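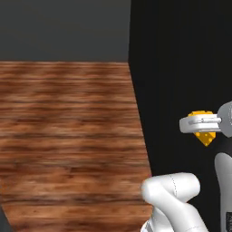

Flellgate's simulation group occupies the upper floor of the Indthorpe site, and Monday's visit began there, with Junpei Nagano explaining how pick-and-place episodes are produced for the policy they call Sesalell. An operator steers the arm through each task once, and the software replays it with changed object positions and surface textures. Every episode is stored as joint angles, gripper state and rendered views. Grasps on irregular shapes are kept as a separate class; the yellow dimpled piece, held in the white gripper with its pointed end hanging down, belongs to it. The wood grain on the table is a stretched texture, and Nagano considers the blur acceptable at the resolution used for training.

The set stood at 3368 episodes in April. Of these, 217 had been rejected, mostly for the object passing through a finger at the moment of closing. Koen Baert checks the rejects by hand and puts them in a separate store with a short note on the fault.

I asked about transfer to real arms. Some 400 episodes have been matched with recordings made downstairs on the Agarwal bench, using the same start positions. Results were not shown. Baert said the largest error so far is in release timing, and that contact friction is being re-measured before the next training run.

The bench itself was in use until 3 pm, so we saw it only briefly.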